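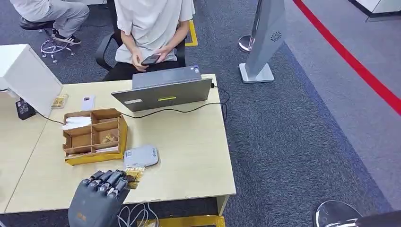

I've been putting off writing up my desk-sharing method for ages, partly because it's mostly common sense and partly because my own desk was in no state to lecture anyone. But three people asked me about it in September, so this is how I set up a desk that two people can use without getting on each other's nerves. The thing that does most of the work is a wooden organiser with compartments, like the plywood one with the yellow base to the side of the laptop, with napkins in one bit and little golden snack packets in the middle. You can buy something similar or knock one up yourself, and I'll get to that. First you have to deal with the cables, I'm afraid.

## What you'll need

- a desk organiser with at least four compartments
- a handful of reusable cable ties (the hook-and-loop sort)
- 2 stick-on cable clips
- a damp cloth and a dry one
- small bright stickers
- an empty box for everything you can't decide about

## Step 1: Take everything off

Yes, everything! I know it's tempting to tidy round the laptop, but you'll only end up with the same desk and slightly straighter piles. Put it all on the floor or a bed, wipe the desk down, and dry it properly before anything goes back.

Whatever you haven't touched for a month goes in the empty box. I write the month on the lid and shove it under the stairs. My last one had four dead biros in it, a manual for a kettle we no longer own and a very old satsuma.

## Step 2: Sort out the charger

Laptop back first, roughly where your hands want it. Sit down, type a sentence, shuffle it about a bit, then plug it in and look at where the cable goes. If it wanders over the desktop and droops off the side, you've got too much slack on top and it'll catch on your sleeve or your mug sooner or later.

Gather up the extra length in big loose loops, about as wide as your hand, and put a tie round the middle. Don't wind it tightly round the charger brick - I ruined one that way, the wire went all frayed at the neck. Tuck the bundle at the back and run the rest down behind the desk through a clip. I put one clip at the back edge and the other halfway down the leg. Leave enough slack that you can turn the laptop round to show someone your screen.

## Step 3: Decide what each compartment is for

I used to get this wrong every time. I'd give each compartment a sensible office name (stationery! post!) and within a week they'd all be full of crumbs and receipts. Now I watch what's lying about on the desk at four in the afternoon and make a home for those things, even the silly ones.

Ours goes like this:

- **Back left:** paper napkins, stacked flat. They get used for spills, glasses, sticky fingers, the lot.
- **Middle:** snacks, individually wrapped only. Loose nuts were a disaster.
- **Lower front:** scrap paper for phone numbers and lists.
- **Whatever's left:** pens, and no more than you'd use in a week.

Keep the heaviest stuff towards the back if yours is a light one, or it slides every time you reach for something.

## Step 4: Paint it (optional, but go on)

My neighbour Trevor Hartley makes these out of plywood offcuts and he leaves them bare, which looks nice for a fortnight and then shows every tea ring. A coat of paint on the base and front edge sorts that out. Sand lightly with fine paper, wipe off the dust, mask along the line with tape and do two thin coats. Peel the tape off while the second coat is still a touch tacky. I'd leave it overnight before filling it up again, longer if your spare room is as chilly as ours.

## Step 5: Mark what's whose

If two of you have similar laptops, put a bright sticker on the lid. Lime green is good, you can spot it from the doorway. I do chargers as well, a matching sticker on each plug. We've not had a mix-up since the spring and that one was my fault.

## Keeping it going

Last thing before I pack up I empty the wrappers, top up the napkins and put the pens back. It takes a couple of minutes with the radio on. The scrap paper I only go through when the compartment won't take any more, and there's usually a shopping list in there that I could have done with the day before.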